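Is the Skavside open day worth the drive? (humanoid sorting demo)

Posted in: Days Out & Demos

trullel_commuter

Has anyone been to the robot open day at Skavside? My nephew is ten and has asked to go every day since the flyer came through the door. The flyer promises "the future of work" and parking. I'd like to know what the robots do, whether you can get close enough to see it, and how long a person can stand there before they start thinking about lunch. We'd be coming from Trullel, so it's a fair haul on the 271 bus.

sadard_gate2

I went to the June one with two kids and a skeptical spouse. The short version is that it's shelf work. A humanoid takes black molded parts and handles them at a bright yellow shelf, and you watch. If your nephew is expecting backflips, prepare him gently on the bus.

That said, we stayed much longer than planned. There is something gripping about watching a machine hold a piece of plastic with the concentration of a man carrying a full bowl of soup. The helper at the rope let people look at the robot's own camera pictures on a tablet, and I asked for a few: 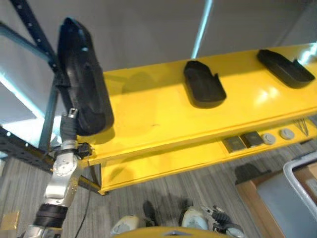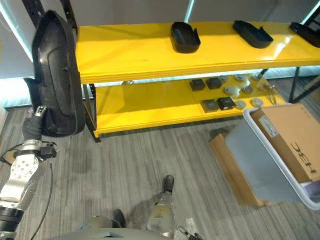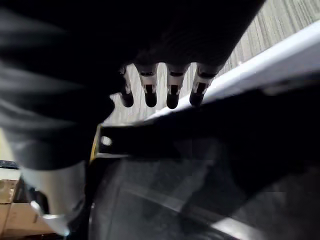

Practical notes

The demo hall is carpeted and on the ground floor, so strollers are fine. Go at 10 when the doors open. By noon the rope was three deep and my view was mostly other people's hats.

Ask to see the tablet. From behind the rope you get the robot's back, and the back isn't where the action is. The first two pictures show the parts on the yellow shelf, and the last is a close look at the hand. My younger one liked the hand best and spent the ride home picking up fries with four stiff fingers.

The talk by the Somboon people runs for the best part of an hour and has a great many slides. You can skip it without guilt. The question session afterward is better – a small girl asked if the robot gets bored and the speaker needed a moment.

Coffee is in the far building, and so is the line for coffee.

bolts_and_toast

It's OK. Slow. Parking is real, I'll give them that, but it's the overflow field, so wear boots. Don't take the 271 back, it quits early. The 217 goes from the other side of the road and gets you to Trullel with one change.

trullel_commuter

Thank you both. Slow is fine, he once watched a cement mixer for an entire afternoon. Does the gift shop sell anything under the price of a small robot?

sadard_gate2

Pencils and a keyring. The keyring broke in the car.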